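Ticket 266: Pantry app reads the wrong serving info
Opened by: Ebere Fashola
Status: waiting on reply

Hi Ruth! Me again, sorry. I'm putting our snack shelf into Haruna and the little Froot Loops box keeps saving as 2 servings. I've deleted it and typed it in fresh — same thing. The yellow boxes went in fine, so I don't think it's my login.

What I tried:

1. Logged out and back in. No change.

2. Checked the label again. It says 1 serving per container, with 8g total sugars.

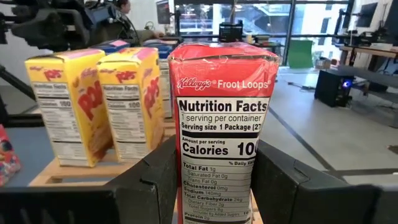 3. Switched the entry from "family box" to "single." It saved, then flipped back when I reopened it.

Can you fix it on your end?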